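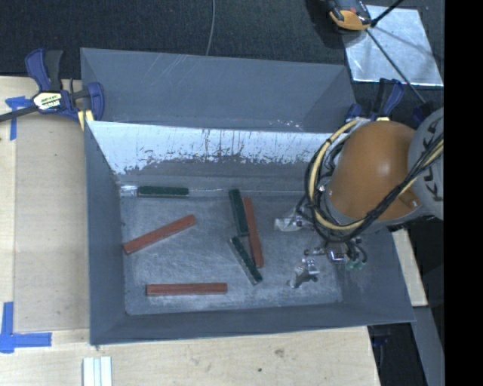 March 3, 2026 - pendulum rig, second round

Re-hung the bob on the Tramar line this morning. The old cord was stretching under load, so the length drifted between runs and the period with it. Measured pivot to centre of mass three times with the steel rule, same reading each time to the nearest millimetre.

Release angle kept at 6 degrees. At that amplitude the correction to the small-angle period is under 0.1 per cent, well below the timing scatter, so I have left it out of the fit. Leonora wants it put back in for the write-up. Fine by me, it is one term.

Timing: 14 swings per run, photogate at the lowest point. The gate fires twice per full period - the Sallamus logger does not know this and reports half the value unless the divide flag is set. It was not set for the June data. Those files need doubling before anybody compares them with today's.

Bob mass is 386 g on the Gowda balance. It drops out of the period for an ideal pendulum, but we need it for the damping estimate. Amplitude decay looks exponential at first glance. Have not checked the residuals for a quadratic drag term.

Clamp at the pivot still has some play in it. Meenakshi Grewal suggested a knife edge in place of the clamp, which would also give a cleaner definition of the length. She has the drawing.

To do:
- correct the June files, keep the originals
- refit for g with the amplitude term in
- 2 more runs with the clamp tightened, same angle
- ask Randari for the gate's rise time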